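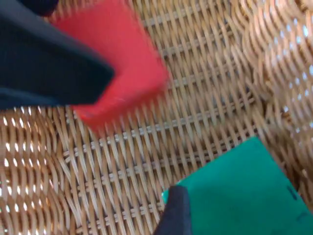

*Red block and the woven floor of the basket*

## Is my block basket real cane or plastic, and how do I clean it?

**skundari_173**

Hello all, I hope this is the right bit of the Vedside board, as I did wonder about putting it under toys. I picked up a shallow rectangular basket in February from the secondhand shop on the corner, along with a little set of painted wooden cubes that were being sold with it, and I'm very fond of the pair of them. The trouble is that there was no label on the basket, and I can't make up my mind whether it's proper cane or one of those plastic ones made to look like it. It matters because I'd like to give it a good wash before the grandchildren come, and my mother always told me never to soak a cane basket (she had one go a very odd shape on her, and it was never right again!).

The sides have little holes all through them and the light comes straight through, which I find rather pretty, but the floor is much closer and flatter, with long strands and thin cross rows like tiny ladders. I'm sure the crumbs and dust go straight down into it.

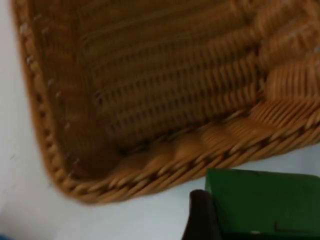 I've had a go with the soft brush on the vacuum cleaner and it gets the top layer of fluff, but I suspect there's more in the corners, and around the thick plaited rim as well. Would a damp cloth be safe either way? And is it all right to keep painted blocks in there, or will the weave rub the paint off in time? I'd hate to spoil them. 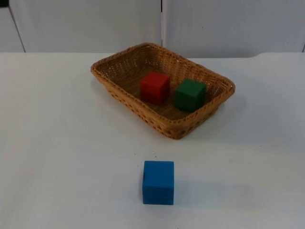 *Red and green in the basket, blue out on the table.*

## Replies

**cheng_mends**

What a nice find! I've got two baskets a bit like it, one real and one not, and I still have to turn them over to be certain. It does have a bit of a shine to it, which makes me lean towards plastic, but I wouldn't swear to it from photos as some real cane is varnished. Look underneath at the ends of the strands, where they've been tucked in. Real cane is usually a bit hairy and splintery when it's been cut, and no two strands are quite the same thickness. Plastic tends to have clean, blunt ends and the same width all the way along. Until you know, treat it as the real thing: a dry paintbrush first (an old 3 cm one is lovely for this), then a cloth wrung out until it's barely damp, and leave it upside down somewhere airy. Keep it off the radiator.

As for the blocks, I'd let them go in and out as they please. A bit of wear on the corners is part of having toys.

**skundari_173**

Thank you, that's so helpful. I've had a look underneath and every end I can find is neat and blunt, so plastic is my guess now too. I'll still go gently. One more worry, if you don't mind: do the blocks need wiping as well, and with what? I don't want the green coming off on my cloth. 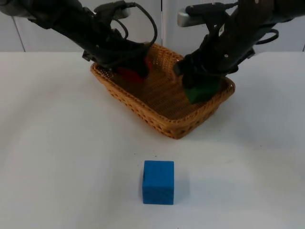 ## More replies

**nikus_lane**

just hose it if its plastic, mine lives in the garden

**teapot2041**

I wouldn't hose it myself, or not if it's staying indoors, as the water does sit in the weave for ages and then drips on your carpet when you think it's done. Lukewarm water, a small drop of washing-up liquid and a soft toothbrush will do the floor nicely. Go along the long strands first and then across, rinse with a clean cloth, and pat it with a towel.

For the blocks, try a damp cloth on the bottom of one before you do the rest. If any colour comes away, stop there and stick to a dry duster, and if the paint flakes at all I'd keep them away from the very little ones, as you can't tell what was used on old toys. If the cloth stays clean, wipe them one at a time and dry them straight away, all 6 faces, then let them sit out overnight before they go back in the basket.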